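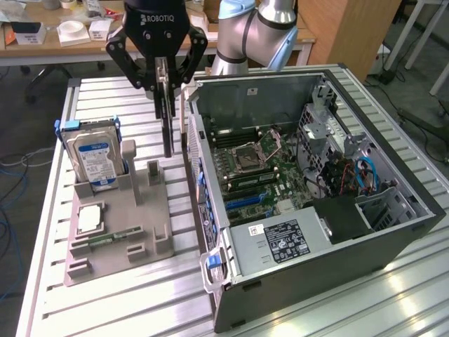 Fig. 1. Case on its side, panel off, socket lever up. Drive, CPU and a stick of RAM in the grey tray at left.

Print this page | E-mail this page

Week 5: Putting the guts back in

Okay, so last week was all theory and I could see a few of you fading, so this week we get our hands on the parts. Bring the Allholm parts sheet, and please read this before you come in!

Start with the tray. I'm a bit of a zealot about trays. Every part gets its own spot, and when you're done for the day it goes back to that spot. The processor sits in the square recess, memory goes in the long slot underneath, and the drive stands up at the back in its caddy (blue handles on top, so grab those and leave the label alone).

Order of work:

1. Ground yourself. Strap on, clipped to bare metal.
2. Processor. The lever and frame need to be fully open before you go near the socket. Match the corner marks, lower it straight down and let go. No pushing. If it's rocking, lift it and look again.
3. Memory. Check the notch against the slot, then press both ends evenly until the clips catch. You'll think you're pushing too hard, and you're probably fine. Some boards have sticks in already, so check the parts sheet for which slot is yours.
4. Drive. Slide the caddy in by the handles, then do the data cable, then power.

We lay the tower flat for all of this. I used to teach it standing up, at the old Temum campus, and I spent half of every lab fishing screws out of the bottom of cases with a magnet. Flat is so much nicer on your neck, too.

About those old drives: ours range from 300 to 1000 GB, and the colour of the label tells you nothing about size. Read the print.

Hand in your parts sheet by 4 pm, with the serial numbers filled in. Almost 5 marks out of 20 went missing last term on serial numbers alone, which drove me up the wall.

Next week: cabling, and the Leitner reading on airflow.

This site uses cookies to remember your settings. Accept | Learn more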